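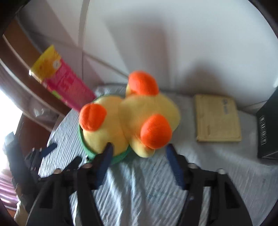
What should a small group buy first when it wants to collect grasping data in people's homes? Buy the hand-held grippers and put off the arm, because the grippers decide how much data you end up with.

Sun 19 May
By the Doltgate purchasing group

4.2 Planning the equipment budget

I'll be upfront that our first budget was a mess. We had 2115 dollars left for the home sessions, and I wanted to put nearly all of it into one fancy gripper from Parri. We went with 2 plainer Fidow units and kept the rest for spares – a choice I'd make again tomorrow.

Figure 3 has the hand-held gripper at work on a plush toy lying upside down on a bed, with both fingers against the toy's green-rimmed underside. Soft toys like this one were cheap to add to the object list (the whole plush line came to 90 dollars), and I kept sneaking more of them in. Rigid objects cost us more once we'd paid for duplicates, so they got their own line in the plan.

Figure 3. Hand-held gripper and yellow plush toy on a striped bedsheet.

Fingers are where I guessed badly. I'd budgeted for one spare set per gripper, and we went through nine sets before the end of May! If you're planning something similar, please price the fingers before you price anything else, and ask the seller how long a reorder takes. Flustby quoted us around two weeks, and we lost sessions waiting. Screws and brackets I'd just buy by the bag.

We also left storage off the first plan completely. Video fills drives fast, and we ended up moving money over from the travel line, so the last few homes were all ones we could reach by bus. Section 5 goes into what that did to the mix of rooms. The arm itself is still on next year's list – I'm still waiting on a second quote for it.

Contact: Doltgate front desk | Copyright Doltgate, all rights reserved | Back to top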